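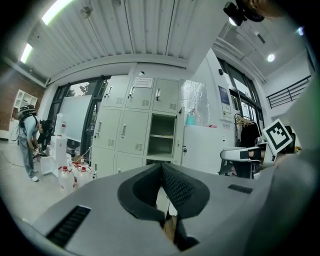 *The gray lockers, with one compartment open. The notice on the upper middle door is the one you are all supposed to have read.*

## Locker amnesty, round two

The first locker amnesty went out in February. It asked everybody to empty their compartments, take home what was theirs and leave the doors as they found them. We received 40 replies, most of them asking which locker was whose, and one asking whether the amnesty covered soup.

It did cover soup. It still does.

The lockers came with us from the old Jultari building, where they stood in a hallway and were used mainly for leaning on. They are good lockers. They have louvers, so whatever you put inside can breathe, and on certain mornings in August so can the rest of us. The three compartments along the top are the ones people fight over. The larger doors underneath are better in every way except that you have to bend down, and this has proved to be a serious obstacle for a membership that will happily carry a canoe up two flights of stairs.

One compartment on the right has been cleared, and its shelf is bare. Please look at it carefully. This is the standard we are aiming for. If you have been waiting for a space, write to the desk and say so, and please don't mark your claim by leaving a single glove in there. We have a box of single gloves already.

**Keys.** A replacement key costs $96, a price set by Lokard and resented by everyone, including, I suspect, the person at Lokard who has to say it on the phone. The whole deposit for a year is $175, so anyone who loses two keys is now renting at a loss to themselves and should consider a hook. Please look in your other coat first.

**The clothes rack by the window.** The rack is for coats belonging to people who are in the building. It has slowly become a second home for dark garments of no known owner, all on rather nice wooden hangers. I have tried guessing. So have you, and two of you have gone home in the wrong jacket. Anything still hanging there at the end of the month goes to the Clornia swap table, hangers not included. The hangers are ours and we have grown attached to them.

**Tops of things.** Locker tops and the top of the white cabinet are not storage, though I accept that they are flat. The cabinet currently has a sheet of crinkled silver foil propped up at the back, with a light blue bottle and something small and red in front, like a shrine to a minor god of leftovers. There is also a round white object on top of the lockers. If it is yours, you know what it is, which puts you ahead of me. Kindly bring it down.

**Dates.** Locker renewals close on 19/08/2018. Last year's reminders used up 278 sheets of paper and brought in nearly all the forms, several of them filled out. This year there is one sheet, at the desk, with a pen on a string. Sign your name, write your locker number and leave the pen where it is.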